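3.2 Pacing and stop length on escorted coach itineraries

The second part of the study concerns the time that passengers spend at each stop. Itineraries were supplied by Kazmi, an operator of escorted coach holidays, for its September departures between Tusamholm and Fovmont. Every itinerary was coded by two readers (Sinaga and Menon) working separately. A stop was counted only where passengers left the coach. Drive-past viewing, which the brochures often list under the same heading as a visit, was coded as travel time.

Stops were sorted into 4 classes: guided visit, free time, meal and comfort break. Where a single halt served more than one purpose, as at the harbour in Tusamholm, the class was set by the activity that took up the longest share of the halt. Differences between the readers were settled by going back to the driver's log. 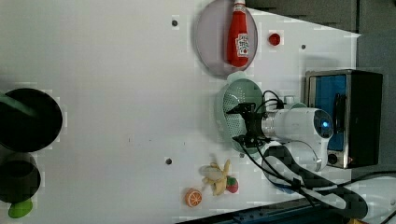
Passenger ratings were taken from the feedback cards handed out on the last evening of each tour. The returned set held 2,000 cards. Cards with no departure code could not be matched to an itinerary and were left out before the analysis. Each stop was rated on a scale of 1 to 5, and a separate item asked whether the time allowed was too short, right or too long.

Figure 3. Planned and logged length of stop, by class, for all coded itineraries.

Guided visits ran over the planned time more often than any other class (Figure 3). The overrun was usually taken from the free time that followed, so that the printed schedule was kept at the hotel but not during the day. Passengers marked free time as too short on days when this happened, even where the guided visit itself was rated 5. Comfort breaks showed little change between plan and log.

The Jarkatov extension was treated separately. It is sold as an optional day, its groups are smaller, and boarding after each stop is quicker. Its ratings are therefore not pooled with those of the main tour and are reported in Section 3.4.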